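Search this site Enter keywords Go

Clidmont Robotics Club
Progress report to the Wikley Fund, January

Prepared by Revathi Varghese, club advisor

The club has met twice a week since the last report. Enrollment is steady and we have spent $593 of the grant, mostly on servos, filament and a replacement power supply. Receipts are in the shared folder.

Gripper. The students dropped the smooth fingers in the first month. Round objects slid out when the arm turned. Nithin Chettiar redrew the fingers with stepped teeth on the inside edges, and the team is now on version 6. Two earlier versions cracked at the mounting hole. The current pair has held up through 100 test cycles.

Ball task. The Vornance regional asks teams to pick up a ball and place it in a bin. The arm closes reliably when the ball is straight ahead. Off-center approaches still fail too often, and Annapurna Amin's group is rewriting the approach code so the arm lines up before the fingers close.

Logging. Every trial now goes in one spreadsheet with the finger version and the result. Entries from the first month are incomplete and we left them out of our totals.

Behind schedule: the bin sensor. The part was back-ordered and arrived last week. Nassoro Kariuki will wire it with the younger students.

Next period: finish the approach code, fit the sensor, and run a full practice round at the Bhat building. We are not asking for any change to the budget.

Comments (3)

R. Nambiar: Which filament are you using for version 6? Ours keep splitting along the layers.

Nithin C.: Same as before, we just made the wall thicker by the hole.

Annapurna: Spreadsheet link is fixed now.

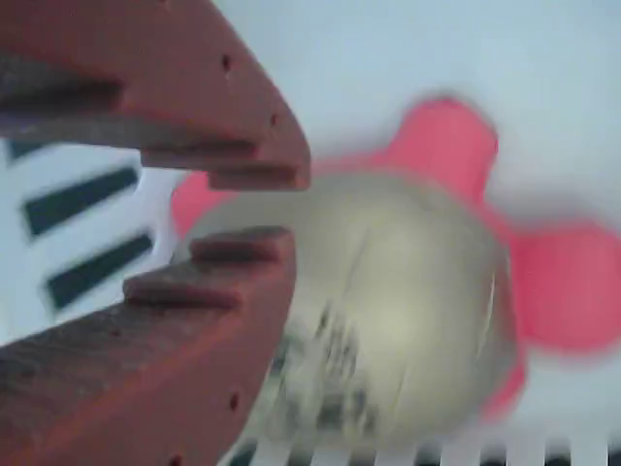

Toothed gripper fingers open at the edge of a ball.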